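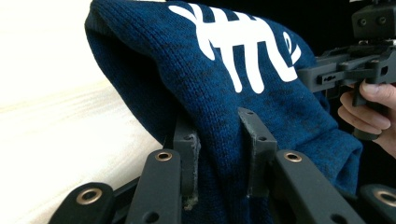
I started this repo as a dumping ground for my laundry notes, and then a few folks from the Gremitz sewing group asked for a copy, so now it has a README. Hi!

## What's in here

Notes on folding dark cotton things so they fit in a small open basket and come out looking decent. Mostly T-shirts with a big print on the chest, which are the ones I keep messing up.

- `fold/` – my folding steps, one text file per kind of garment
- `baskets.csv` – inside measurements of the baskets I own (2 of them, both Cerkton)
- `washlog.csv` – 454 rows, one per garment per wash, and yes I type them in by hand

## The short version of the T-shirt fold

1. Lay it face down and smooth the back with your forearm.
2. Bring in both sides so the sleeves end up on the back.
3. Fold the hem up to the collar, then in half again.
4. Flip it so the print faces up before it goes in the basket.

Step 4 is the one I care about! White print on navy is easy to spot from across the room, and I can pull out the right shirt without digging through the pile (digging is how a nice fold turns back into a lump).

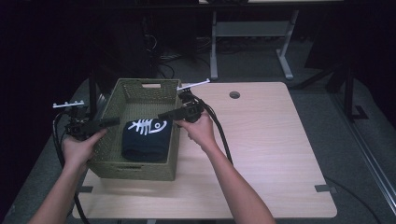 Jarell wrote in to say that folding the print to the outside wears it down faster, and that anything with thick white ink should go in print-side in, with a bit of the collar showing so you can still tell which shirt it is. I've added that as `fold/tee_inside.txt`. I still do mine the other way, but try both.

## Known gaps

Hoodies are half done. Sizes in `washlog.csv` are whatever the tag said, and a lot of my tags are gone, so expect blanks. Drying times before December are in minutes and after that in hours – sorry, I'll fix it when I get to 1,000 rows.

## Using it

Copy whatever you like. If you have a better way to do long sleeves, open an issue and tell me.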